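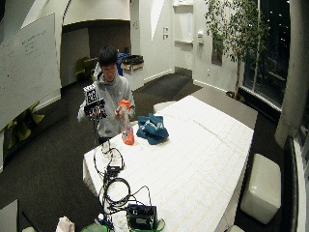 Meeting Room 2, long table: condition checklist with comments

Ruvville > Building services > Room checks > Meeting Room 2

Last updated: October

Checked by: Bukola Akinola
Countersigned by: Obinna Okafor
Time of check: 21.20, room in use

Marking: OK, Comment (tidy or monitor), Action (name and job entered on the log).

1. Table surface and cloth

1.1 Cloth covers the top. OK.
1.2 Cloth lies flat. Comment. Fold creases still show as a faint grid. No trip or snag risk from these.
1.3 Overhang clear of walkway. Comment. The cloth hangs over the end nearest the whiteboard. Keep the drop under 500 mm.
1.4 Loose textiles put away. Comment. Teal-blue fabric left bunched on the table. Fold it or return it to the cupboard.

2. Cables and electrical items

2.1 Cables tidy. Action. Black cables are tangled and looped across the near end of the cloth. Separate and tie. Onyekachi Okeke.
2.2 Small black box with cords plugged in. Comment. Keep it uncovered and away from the fabric.
2.3 Larger black device. Comment. It stands on a green base or tray. Confirm that it sits level.
2.4 Test labels in date. Not checked, equipment in use. Carry over to next visit.

3. Drinks and liquids

3.1 Bottles capped when not being poured. OK. Clear plastic bottle, orange liquid, orange cap on.
3.2 Liquids kept apart from electrical items. Action. The bottle was being held low over the same table as the cables. Use the far end for drinks — the side table will also do. Modupe Odukoya to remind room users.
3.3 Small white-capped item standing among the cords. Comment. Move it clear, whatever the contents.

4. Waste

4.1 Table free of litter. Comment. Crumpled white paper bag at the near end. Bin it if empty.

5. Whiteboard and seating

5.1 Board secure. Action. It is leaning at an angle. Fix it to the wall or fit the Ziltholm stand from stores. Ebuka Haruna.
5.2 Board wiped. Comment. Faint marker notes remain. Ask before cleaning.
5.3 Chairs accessible. Comment. Yellow-green chairs are partly hidden behind and beneath the board. Bring them out once 5.1 is done.

6. Doorway

6.1 Opening to the adjoining room kept clear on both sides. Check on foot at each visit and record any obstruction under this item.

Actions 2.1 and 3.2 to be closed within 2 working days, 5.1 within 7. Items still open after that go to Okafor.

Andach Building Services, Ruvville | Contact the room checks desk, ext. 92 | © Andach | Back to top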